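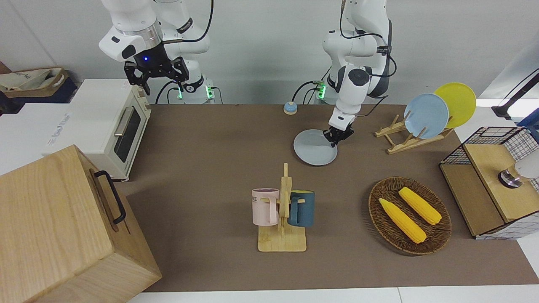
menberg-openday-kitchen

README, last touched 8 December 2021

Recordings from the open day at the Menberg lab, Zollville. Two-arm kitchen table demo, teleoperated, visitors in the room. Written up fast so the people who asked for the data can start. Will tidy in January.

What's in it

77 episodes, all from the one day. Both arms logged, gripper open/close, one fixed camera. 11 episodes are visitors driving, the rest are us. Visitor ones have "v" at the end of the folder name. They are slow and wobbly, keep them apart if you train on this.

Tasks

plate_rack: plate from table into the wooden dish rack. Left arm. Grasp is on the rim. Most of the episodes are this one, people kept asking to see it again.

mug_tree: take a mug off the tree or hang it back. Pink is on the left side of the post at start, teal on the right. Handle orientation matters a lot, see problems.

corn_tray: move an ear of corn out of the wicker tray and back in.

bell: press the blue bell. Kids' favorite. Short episodes, not much use for anything.

toaster: open the toaster oven door by the handle. Only 5 of these, we dropped it after lunch.

Table setup

Same for every task, nothing gets cleared between them. Toaster oven on the left, mug tree front center, corn tray to the right of it, dish rack behind that, bell at the back between the arms. The mesh cabinet at the right edge and the wood crate in the front left corner stay put, no task uses them. Positions were reset by eye, no tape marks. Expect drift over the day.

Left and right mean the robot's left and right in the logs. In the video the arms come out swapped (robot's left arm is on the right side). This has already bitten two people. Object positions in this README are as seen in the video.

Format

One folder per episode: video, joint log, and a short text file with task name and result. Result is "ok", "fail" or "stopped". Stopped means an operator hit pause, usualy because somebody leaned in too far.

Joint logs are in radians. Timestamps are in ms, video clock and arm clock both start at zero but not at the same moment, so use the offset in the text file. Don't guess it.

Known problems

- Mug handles. If the mug swings, the gripper closes on nothing. Plenty of fails here, left in on purpose.
- Light changed in the afternoon when the blinds went up. Colors shift.
- A few plate_rack episodes start with the plate already in the grip. Labeled "late start".
- Audio was stripped. Visitors talking.
- Bell presses have no event in the log, you have to find them from the arm height.

Not included

The morning talk, the hallway tour, and the Prunometti cart demo next door. Ask them for theirs. The Mathebula wrist force data is not here either, the logger filled up at 1,000 lines and stopped and we only saw it the next day.

Use

Fine for research and teaching. Not a benchmark, please dont report success rates from it as if it were one. Too few episodes, and the operators kept swapping.

To do

- fix offsets in the first plate_rack folders
- check the "stopped" labels against video
- add the operator notes, still on paper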